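Clearance

Rule 9 was the short one. Stop short, look, then go. Whoever wrote it for the Hoswood kitchen code didn't waste ink.

I had until midnight to sign off. 1,136 runs in the simulator, Gomach arm, Doltedton kitchen build, and somebody had to go thru the flagged ones by eye. Me. Coffee, the chair with the bad wheel, door shut. Rain on the skylight.

Flagged meant the arm had come within reach of a bowl and the log couldn't say if it had waited. The code says it waits. Full stop above the counter, fingers clear of the rim, check what's in the bowl and where, then move. Never straight in. Never mind how sure it is.

Fourteen flagged. I'd done 3.

Fourth one up. Arm bent over the marble, fingers hanging down just to the left of the bowl. Something green and lumpy in there, lettuce maybe, and a dark brown ball touching it. Two things touching. That's the hard kind, rule 12 on top of rule 9. Pick one, name it, don't drag the other.

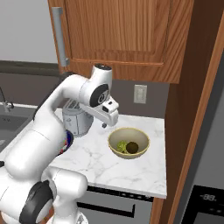 Maluleke wanted to know why we bothered with a pause at all, when the planner already had every object's position down to the millimeter, it was a simulator, for crying out loud, the bowl was wherever the file said it was. Every pause was time. Add it up over a day's dishes and you'd lose an hour, and had I thought about that.

I had thought about that.

Put the phone on speaker and kept scrolling. Said the file won't be there in a real kitchen. Said the habit has to be in before the arm ships, you can't bolt it on in March when it's already in people's houses. Silence on the line. Chewing.

"Then write it as a default," the phone said. "Let them turn it off."

No.

"You're not even going to consider it."

I considered it for as long as it took to open run 575.

Backstory on 575, quickly. It was the one everybody had argued over. Passed by the script, failed by the night reviewer, passed again on appeal, then kicked up to me with a note that just said pls. No name. The log had a gap in it, right at the approach. Arm high, then arm low, nothing between. Either it stopped and the stop didn't get written down, or it never stopped.

Rule 2 covers that. If it isn't logged it didn't happen. I wrote rule 2. I was younger and very strict and I remember being proud of the sentence.

So fail it. Easy. Except fail 575 and the whole build goes back, and the build going back means Doltedton misses the slot, and Maluleke has to be the one to call them. Which is why the phone was still on at that hour. We both knew it. Neither of us had said so.

I opened the view from the side.

Navy rim, white inside, something red and glossy in the bowl, apple-shaped. Gripper right up next to it, wrist low over the counter. I leaned in till my nose was nearly on the screen, like that ever helped. One still. You can't see a pause in one still. An arm that's waiting and an arm that's halfway through not waiting look the same. 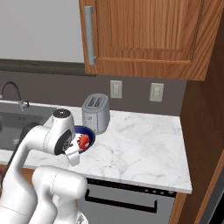
Run 575, approach to bowl. Red object, navy rim.

"Well?" said the phone.

I said I couldn't tell.

"So it could of stopped."

Could have. Yes.

"Then pass it."

Got up. Went to the sink, my own sink, ran the water for no reason. My kid's cereal bowl in there from the morning, spoon standing in it. I thought about an arm coming over my shoulder for that bowl. Smooth, white, quick. Very sure of itself. Thought about small hands that don't stay where the file says.

Sat back down. The wheel went out from under me like always.

"You there?"

Typed it in before I could get polite. 575, fail, rule 2. Reason: approach not logged, stop not shown. Remedy: log the stop, rerun all fourteen. Initials. The box turned gray.

A long breath out of the speaker. Then keys, somebody else's keys, fast.

"What are you doing?"

"Writing to Doltedton," Maluleke said. "How do you spell clearance. With an a?"

With an a, I said. Two of them.

I stayed on while it got typed. Heard the whole thing read back to me, twice, and took out one sorry. Then I opened the fifth flag, because the other ones still had to be looked at, rerun or no rerun. That's rule 1.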